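3.2 The bedroom basket

I'll start with the bedroom, because it gave me more to chew on than any other room in the Uliden flats. When I began this study I had a neat little theory that kitchens would be where all the interesting sorting happened, with people standing over two or three bins and muttering about plastic. I was wrong about that! Kitchens are run by rules, and everybody I visited could recite them. Bedrooms have a basket somewhere near the bed, and what goes into it is decided in half a second by a tired person.

My notes cover 131 bedside tidy-ups across the two sites, Uliden and Lurkby. I wrote down what was picked up, where it was put, and whether it got moved again before I left. I didn't weigh anything (I tried it at Lurkby for one afternoon and the scale couldn't make up its mind about a single tissue). The coding sheet is the one from the Udomwood pilot, with the "soft packaging" line split into 2, so that sealed packets and opened wrappers are no longer lumped together.

That split matters more than I expected. A sealed pouch is an awkward thing to tidy. It's light, it crumples when you pinch it, and it looks a lot like rubbish from across the room. Figure 11 has the sort of item I mean, a white and pale-blue pouch of the kind used for wet wipes or masks, held over a round grey basket with a crumpled tissue already inside.
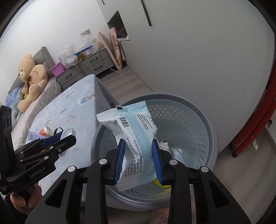 Figure 11. Sealed pouch over the bedside basket. Photo: author, Uliden bedroom series.

I like how ordinary that basket is. It has a wide, smooth rim and a wall full of small hexagonal holes, and it sits on the floor right by the bed, next to the corner where the light-blue cartoon sheet falls away. I've come to think the spot counts for more than the basket does. A basket within reach of the mattress catches everything, including things that people told me later they would have kept. Move it over to the door and the small stuff piles up on the nightstand instead, which is annoying in its own way, but at least you get a second look at it.

The holes do something too, I think, though my evidence here is thin. You can see a bit of what's in a perforated basket without leaning over it, and several people at Lurkby said this made them empty it sooner. Siliņa (the earlier household survey I lean on all through section 2) treats every open bedroom container as one type. I'd now pull the perforated ones out and look at them separately.

So how should a sealed pouch be coded once it's in the basket? I went back and forth on this for weeks. In the end I coded by destination only, so a full packet in the basket is "discarded" unless somebody fished it out during the visit. It's a blunt rule and it probably makes the bedroom numbers look more wasteful than they are. I'm rechecking those entries in April, with the people whose rooms they were, and section 3.3 uses the unrevised codes.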